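Looking After Plastic Plates (and the Rest of the Picnic Cupboard)

I have a cupboard next to the back door that holds every plastic plate, cup and bowl we own, and for years it was the worst cupboard in the house. Things fell out. Things smelled faintly of barbecue sauce. When my sister came to stay in June with her three boys we used the lot for two weeks straight, and by the end of it I'd worked out a few ways of keeping plastic tableware decent that I wish I'd known when mine were new. A couple of you asked me to write them up after I mentioned the turmeric business, so here goes!

Washing

I wash ours by hand if I have the time and in the top rack if I don't. The bottom rack is too close to the heating element in our machine, and I have a cereal bowl that now rocks like a boat to prove it. If your machine lets you switch off the heated dry, do that and open the door a few inches when it finishes. Plastic never dries properly in a dishwasher anyway, so you'll be going over it with a towel whatever you do.

For hand washing, use a soft cloth or the yellow side of the sponge. Never the green side. I know it's tempting when there's egg stuck on, but every little scratch holds on to the next meal, and after a year of scrubbing a plate goes gray and tired in the middle where the forks and the scouring have been. Soak it instead. Warm water, a squirt of soap, go and fold some laundry, come back.

Grease is the other thing. Plastic hangs on to it in a way china doesn't, and you can wash a plate twice and still feel that film on it. I wipe the worst off with a paper towel first, then wash with hotter water than I'd use for glasses (not boiling) and rinse well.

Stains

Tomato sauce, curry, beets, blueberries. Light colors show everything, and the white ones are hopeless. Medium shades hide a lot more, and if I were buying again I'd skip white completely. 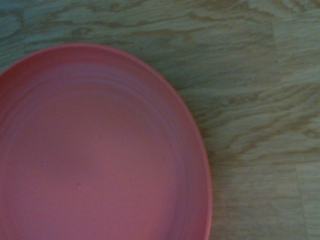
A salmon-pink plate on light wood grain.

For stains I go in this order and stop when it's good enough. First, a paste of baking soda and water, spread over the mark and left for 20 minutes, then rubbed off with a fingertip. That takes care of most tomato. If there's still an orange ring I put the plate outside in full sun for an afternoon, stain side up, with the stain slightly damp. My neighbor Bimla Upadhyay told me to do this with turmeric and I didn't believe a word of it, but I put out a bowl that had been yellow since spring and it was nearly back to normal by supper. Don't leave things out for days on end though, the sun will fade the plate too.

Lemon juice is fine on berry stains. I don't use bleach on anything we eat off. Some people do, very diluted, but I can always smell it afterward and it puts me off my lunch.

Smells

Onion and garlic are the worst. Rinse with white vinegar and water, half and half, let it sit a while, then wash as usual. For lidded tubs I crumple up a sheet of plain newspaper, put it inside with the lid on and leave it overnight. I got that from my grandmother and it works better than anything I've bought, including a Surkimar odor spray that cost more than the tubs did.

Please don't stack anything damp. That musty smell in a picnic basket is nearly always from two plates put away with a bit of water between them.

The microwave question

Check the underside. If it says microwave safe, fine, short bursts for warming up and no more. If it doesn't say anything, don't. I'm strict about melamine in particular, which I keep out of the microwave altogether – it gets hot in a strange way and can crack. Anything greasy or sugary I move to a china plate before heating, because fat gets a lot hotter than water does and you end up with a pitted patch that never comes clean.

Storing them

Plates stack, obviously, but they scratch each other when you drag one out from the middle. I cut circles out of an old flannel sheet and put one between each plate. It took me one evening in front of the TV. Coffee filters do the same job if you have the big ones, and so does a folded paper towel.

Don't put heavy things on top. I had a cast iron griddle sitting on ours one winter and the top plate took on a definite dip. Bowls go upside down, cups never more than a few high or they lock together. If you've got two cups stuck, put cold water in the inside one and stand the outside one in warm water, then twist gently.

Ours stand on edge now in a wire letter rack, which was Noboru Ogura's idea (he has a tiny galley kitchen and knows every trick). You can see all the colors and pull out the one you want. The boys each had their own, and it saved so much squabbling!

When to give up

If a plate is cracked, flaking or sticky even after a good wash, stop eating off it. It doesn't have to go in the trash. I've got old plastic plates under plant pots, one under the olive oil bottle, one in the garage holding screws while I take something apart, and a very ugly green one under the leaky paint can. They make good palettes for kids, too. Elspeth from my quilting group keeps her pins on one.

One more thing I forgot. Sticker residue on new plates – rub it with a dab of cooking oil, wait ten minutes, then wash with dish soap. Don't pick at it with a knife. I did that on the first day with a whole new set and I'm still looking at the marks.

Next time I'll do lunchboxes and water bottles, including those awful little rubber seals.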